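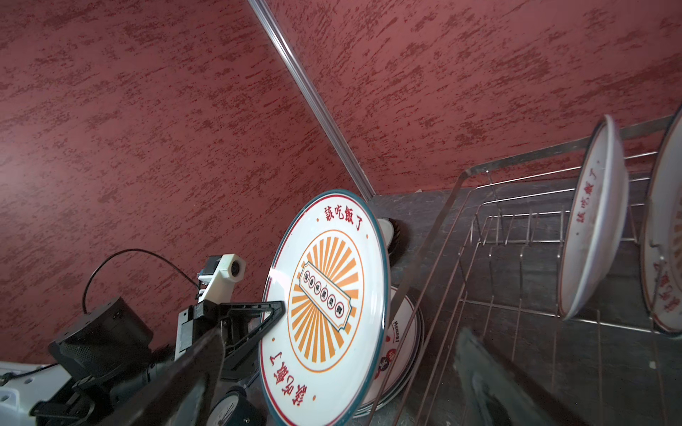 A plate held upright by a stone worktop, with Chinese lettering in red at its rim.

I watched all 17 minutes of Jurgita Dambrauskienė's kitchen video last week, and then I watched it again with my sister on the phone. If you don't follow her, she's the presenter who left the Saturday-night singing show Bravgate at the height of it and went off to live in Skalitz with her husband and a great many jars. The video has no guests and no big reveal. She makes dumplings, burns a few, and talks about her mum. I loved it!

Not everyone did. The comments filled up very quickly with people asking where the glamour had gone, and whether she was all right, and why she was wearing the same green jumper as in the one before. One gossip page ran a whole piece on the jumper. I'd like to stick up for her, and for the whole idea of famous people being a bit dull in public, which I think is the best thing to happen to celebrity watching in years.

Think what we used to get. Yacht pictures, mostly. A couple on a yacht, then one half of the couple on a different yacht, then a statement. I read every word of it, I'm not pretending I was above it, but I couldn't tell you now who was on which boat. Whereas I can tell you that Jurgita's husband puts the lids back on things without screwing them down, and that she's been cross with him over it for six years. I've been married to a man like that! I shouted at the screen.

Some people say it's all for show, that the cosy kitchen is as planned as the yacht ever was. Well, maybe some of it is. She has been on television since she was a teenager and she knows where the light falls. But planned or not, she's chosen to show us a Tuesday-ish sort of life, with the radio on, and she's good at it. Her old co-host, who goes only by Bozkurt, tried the same thing in November and gave up after four videos (he kept doing his stage voice to the kettle, bless him). So it can't be as easy as it looks.

What I'd really hate is for the moaning to work. You can see how it would go: the numbers dip, somebody at her management firm, Trustodach, has a quiet word, and the next thing we know she's back in sequins judging a dance contest she doesn't care for. She was a fine judge, by the way. She was always kind to the nervous ones. But she looked tired in that last series, and in the dumpling video she laughs so hard at one point that she has to put the spoon down.

My sister thinks I'm too soft on her and that the middle part drags. It does drag a bit, around the cabbage. I still wouldn't cut it. There's a new one due next month, apparently with soup, and I've already told the family I'm not answering the door while it's on.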